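Robot Learning Practicum
Handout 4: Gathering Demonstrations
Instructor: Orla Flanagan. Lab assistant: Relu Nistor.

Bring this one to the lab with you. Last term it was left unread in impressive numbers, and the resulting data was what you would expect.

What you are making

A demonstration is one recorded attempt at a task, from the reset to the moment you press Stop. It holds the camera views, the arm's joint angles, the gripper command and the sentence that tells the policy what it was supposed to be doing. The policy will later try to produce your actions from your views and your sentence. It has no other source of wisdom. If you dither for four seconds before every grasp, it will learn to dither, and it will do so with great confidence.

Each pair owes 20 accepted demonstrations per task. Accepted means accepted by Relu, who has watched more simulated fruit get picked up than is good for a person. The class pool now stands at 1561 episodes, of which 800 come from earlier terms and are kept in a separate folder called Orkard. Do not train on Orkard until you have read its notes file, in particular the paragraph about the gripper sign being flipped.

The kitchen table scene

We start in simulation, in the scene called Kettunen. You will drive the arm with the hand controller, and the simulator records everything you do, including the parts you would like to forget. The task sentences for this scene are in tasks.txt. Read yours aloud to your partner before you begin. Pairs have been known to spend an hour collecting flawless apple pickups for a pear task.

Kettunen, the tabletop in simulation:
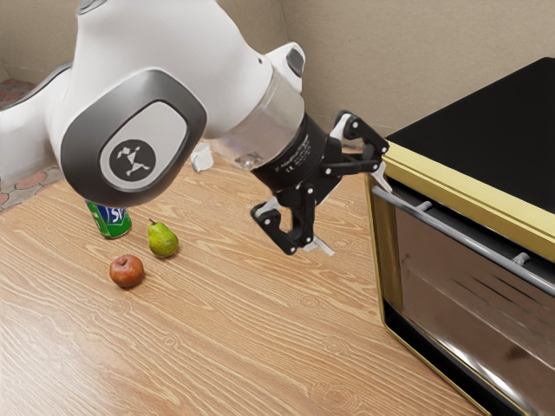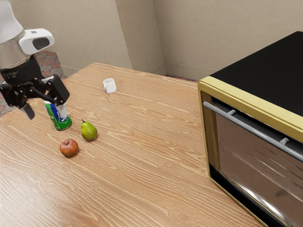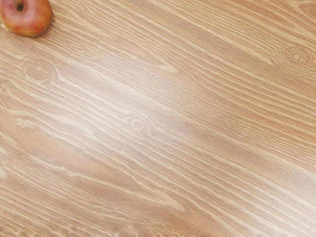

Before you record anything, spend ten minutes just flying the arm about. Open and close the gripper. Go to the four corners of your reachable space and come back. Bump into something on purpose, so that you know what it looks like when the contact solver gets upset. Then reset and begin properly.

How to drive

Move at a steady, moderate pace. Very slow demonstrations fill the set with near-identical steps in which nothing happens, and a policy trained on them tends to stand still and think about its life. Very fast ones skip over the approach, and the approach is the part it most needs to see.

Line up above the object first, then descend, then close. Wait until the fingers have stopped before you lift. If you miss, you may try once more in the same episode – a clean recovery is worth having. If you miss twice, stop and discard. Three misses and a lucky scoop is a fine story for lunch and a terrible training example.

Finish every episode with the arm clear of the object and still for one second. Then press Stop. People forget this constantly.

Variety

Twenty copies of the same motion count as one demonstration with a large file size. The reset script, Woria, shifts the objects a little each time, but it is timid. Change the start pose of the arm yourself, using the list on the lab wiki. Come in from the left on some attempts and from the right on others. Swap drivers with your partner halfway through, because you each have habits you cannot see, and so does the policy once it has eaten them.

What you should not vary is the meaning of the task. "Put the apple next to the can" needs the two of you to agree on what "next to" means before the first episode. Write it down in your log. We will ask.

Checking your own work

Replay every episode from every camera before you submit it. Yes, every camera. Look for these:

The sentence matches what was done.
The camera streams start and end on the same step.
The gripper command changes when the fingers do.
There is no long pause at the front while you looked for the right button.
Nothing passed through anything else.

A failed attempt can be useful, but only if it is labeled as one. Set success to 0 and add a few words on what went wrong. "Bad" is not a few words. "Closed too early, object tipped" is.

Handing in

Upload to Taltero under your pair number, one folder per task, with the log file at the top level. The uploader rejects folder names with spaces in them and will not tell you that this is the problem. The upload queue closes at 11 at night and the clock on the server is the one that counts.

Relu returns rejected episodes with a note. Replace them within the same week. Arguing is permitted, once per pair, and you must bring the replay.

For next time: read the section on action chunking, and come with one question about it that the reading does not answer.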